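Prustudlow Gripper Kit, one school year in

Our after-school robotics club at Umbridge bought the Prustudlow two-finger gripper kit in September, on the strength of a catalog page that promised "effortless pick and place." I teach shop. I have never met effortless anything, but the price was 300 dollars and the budget was 300 dollars, so there we were.

Assembly

The box says 40 minutes. It took us 4 club meetings, one of them spent looking for a screw that had been in the bag all along. The manual is clear until the wiring page, where it becomes a poem. Build it with the wrist camera fitted from the start, because adding it later means taking half the wrist apart again.
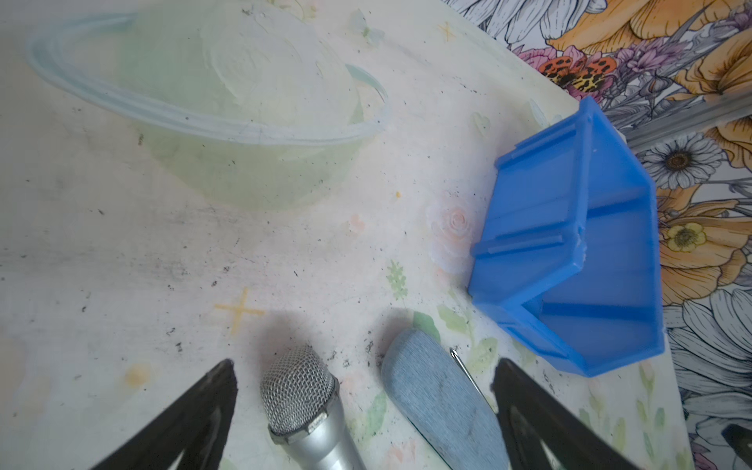 Sorting practice

The club's task this year is dull on purpose: pick up household odds and ends and put them in the blue bin. We work on a flowery tabletop with flowery walls, which the students voted for and the vision software did not. It needed many more training pictures than a plain gray setup would have, and I now know that table's artwork better than my own kitchen's. 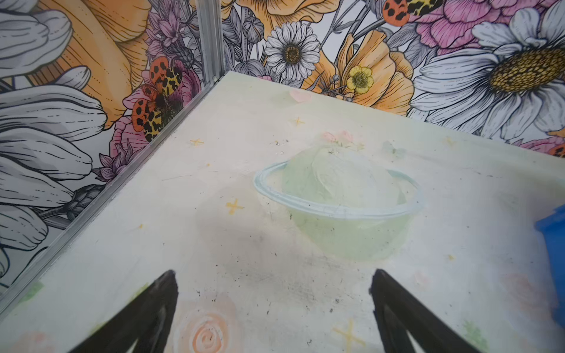 The camera holds focus well at close range. Colors come through strong, though anything pale on a pale surface is a coin toss. We had an older Fuchs camera on last year's arm, and I don't miss it.

Grip is the best part. The black fingers are good with handles, and screwdrivers have become the students' favorite thing to show parents. Small, slick things are another matter.

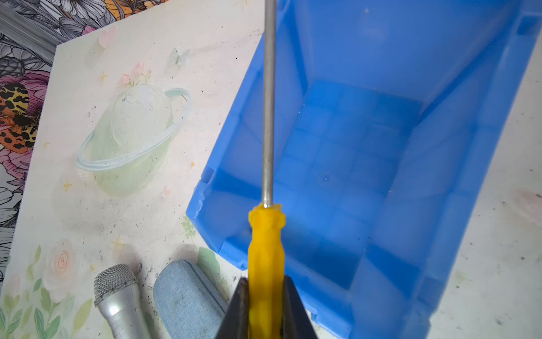

Spare fingertips come only from Stamico, in packs of 8, and ship at the speed of continental drift. Order them with the kit. The software crashes if you rename a saved routine, so ours are still called test, test2 and testfinal.

Would I buy it again? Yes, with a second pack of fingertips and somebody else doing the wiring.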